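Chapter 4
Pencils, Points and Other Small Tools

I'll admit it right at the start: I love pencils. I love them more than a grown person probably should, and when I tell people that a whole chapter of this book is given over to them I get some funny looks. Stick with me, though! By the time you reach the exercises I think you'll be sharpening yours a little differently.

I came to all this by accident. My first drawing teacher, Anayeli Ayala, ran a class above a hardware store in Hokolgate, and she wouldn't let us draw a thing until we had spent the whole first evening just sharpening. I was furious (I'd paid for drawing lessons, after all). I went home with gray fingers and a pile of shavings in my coat pocket, and the next week my lines were cleaner than they had ever been.

So before we get to shading and hatching in Chapter 5, I want you to slow down and look at the thing in your hand. How long is the point? Is the tip centered in the wood, or does it wander off to one side? Which way do you hold the pencil when you bring it up to a board, and does that change when you draw on a flat table? Mine changes a lot.
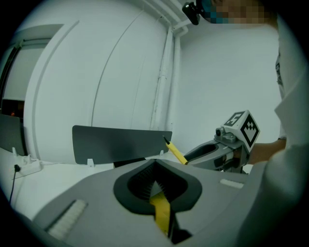 Figure 4.1 A yellow pencil with a sharpened graphite tip, angled toward a gray board.

Angle matters more than most beginners expect. Hold a pencil nearly upright and you get a thin, even line, good for lettering and plans. Lean it over and the side of the graphite starts to do the work, so the line gets wide and soft. Somewhere between the two is where I do most of my sketching, and I drift back and forth without thinking much about it.

You don't need much for this chapter. Two ordinary pencils, a sharpener you trust, a scrap of fine sandpaper and a pad of cheap paper will do. I buy mine in pads of 100 sheets, and I go through them fast. Save the nice paper for May, when we'll be working on finished pieces.

Warm-up: fill one sheet with straight lines, changing only the tilt of the pencil as you work your way down. Turn the pencil a little in your fingers every few lines so the point wears evenly. Write the date in the corner and keep the sheet, as you'll want it again in Section 4.3.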